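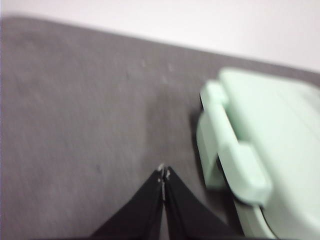 Wrist view, fingers together, to the left of the green box.

Section 4: Teaching the arm its grip

OK, so by now your Skendmont is bolted down, the cables are tied up, and both cameras show a picture. Good! We're going to teach it to pick up a small part by the neck and carry it over a cup. This took me most of an evening the first time (I had the finger limits swapped), so get yourself a drink and keep it well away from the controller.

Caution: Keep one hand near the stop button through this whole section. The arm is slow in teach mode, but it will happily lean on your fingers.

4.1 Closing the fingers

1. Put the switch on the controller in TEACH.
2. With nothing between the fingers, press CLOSE and hold it until the number on the display quits moving. Mine stops at 271. Yours will be a bit different and that's fine.
3. Write your number down. I put mine on tape on the side of the controller.
4. Press OPEN and let it go all the way out to 400. If it groans before it gets there, back the left finger screw out a quarter turn and try again.

Note: If you have the older Esberg fingers, the open limit is set with a jumper on the board. See the parts list at the back.

4.2 The first pick

5. Stand your part up on the table with the narrow bit where the fingers can reach it. I like something with a wide top and a skinny neck, because it can't slide down through the grip.
6. Jog in from the front, low and slow. Watch the wrist camera and keep the neck halfway between the tips.
7. Close a little at a time. Stop as soon as both fingers touch, then give it two more taps and save the position as GRIP.

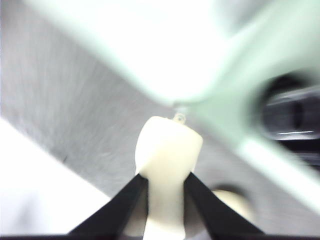

Lotte Van Hecke wrote in to say two taps wasn't enough on her build and she had to go to four, with a strip of bike inner tube glued inside each finger. I haven't tried the inner tube, but four taps is fine as long as the motor doesn't get warm.

Caution: Don't skip the touch step and type in a grip number from somebody else's build. I cracked a finger that way back in June and it was a pain to print again.

4.3 Carrying it over the cup

8. Lift straight up before you go sideways. Save that as LIFT.
9. Swing over until the part is above the mouth of the cup. The wrist camera is the one to trust for this. From the side camera it's really hard to tell whether you're over the middle or over the rim.
10. Save it as OVER. Leave the fingers shut for now, we do the release in Section 5.

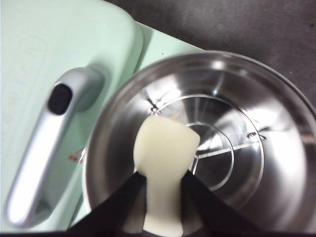

Veikko Lappalainen: Does OVER still hold if I bump the cup a little, or do I have to teach it again?

You have to teach it again, sorry! The arm only knows where the cup used to be. I drew a pencil ring around mine, and it has saved me a lot of grumbling.

4.4 Parking

11. Press PARK and wait until the arm has folded back.
12. Check the side camera. If any part of the arm still shows, add to the shoulder value until it's gone. I ended up at 540.
13. Save, then switch off TEACH.
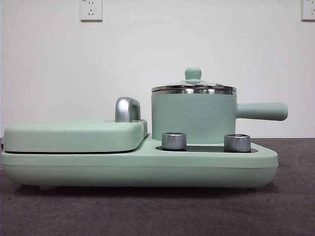 Side camera after parking: cooker with the cover shut and the lid on the pan.

Note: Saving takes a few seconds and the light blinks the whole time. Don't pull the plug until it goes steady or you'll be back at step 1.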